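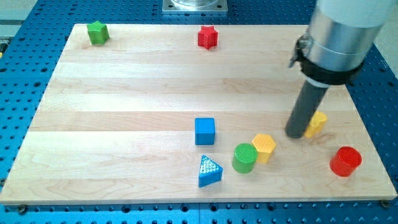

The Budar arm is sold as a helper for the home and small shop, so I judged it on tidying up. It costs 500 a month to rent, and I kept it for 6 weeks in June and July.

Pushing toy blocks across a maple board went well enough. Stars, cylinders and a cube all count as easy work, being rigid and light. Socks did not go well. Neither did sorting screws, which a person at Lenz prices would finish before the arm had warmed up.

Setup is slow — plan on a full day — and the Zindwood manual skips the calibration page entirely. Support in Noltley did answer the phone.

Fine for a shop with one dull, repeated job. For a messy house, wait. Three stars out of five.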